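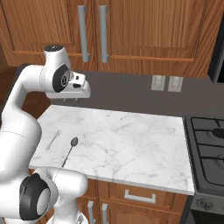
Simulated kitchen: teleoperation set reaches 1642 demonstrations

The Pevora kitchen set closed in January with 1642 accepted demonstrations, all recorded by remote control in simulation. Another 158 were rejected at review, mostly for a gripper that closed before the fingertips had reached the utensil.

The cutlery tasks took the longest to get right. A fork or spoon lying flat on the marble counter leaves very little height for the fingers, and operators working from a single view tended to stop short or press into the surface. Wim Dierckx changed the hand controller mapping so that vertical travel is scaled down near the counter. Operators now approach from above with the fingers slightly open, pause, and descend the last part at the reduced rate. The pause is kept in the recording.

Start positions for the fork and spoon are drawn at random within the left half of the counter, with orientation also varied. The stove side is left out of this release – reaching across the burner grates is a separate task and will be recorded under Tiltness.

Hüsnü Yalçınkaya has rewritten the replay check. Each demonstration is run again from its stored start state, and any episode where the utensil ends up outside tolerance is flagged for a second look. Of the episodes flagged so far, 26 were traced to a contact setting and have been re-recorded.

Operators are asked to keep sessions to 12 episodes before a break and to log controller drift as it occurs. Drift reports go to Wim, replay faults to Hüsnü. The Flomlow export format is unchanged.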